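Section 6: Bottling and Capping

Read this before you fill anything. Nhi Thân did not, and the ceiling at Justhorpe still smells of ginger.

1. Rinse the bottles, then rinse them again with the enthusiasm you lacked the first time.
2. Fill each one, leaving 40 mm at the neck.
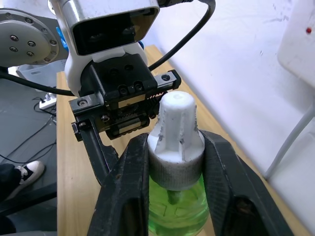
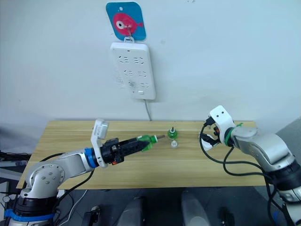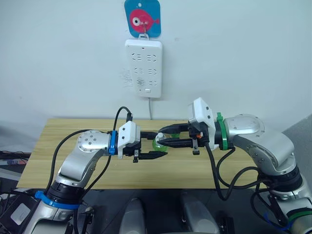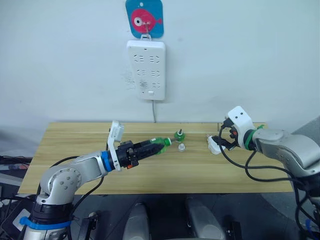
3. Fit the Hegde cap and press until it clicks. Two clicks means you have broken it (order part 518).
4. Leave in a cool cupboard for 6 days. Warm cupboards are quicker and louder.

Caution: do not exceed 30 g of sugar per bottle, whatever your uncle says.

Note: caps bought before November fit the old Bekum bottles only.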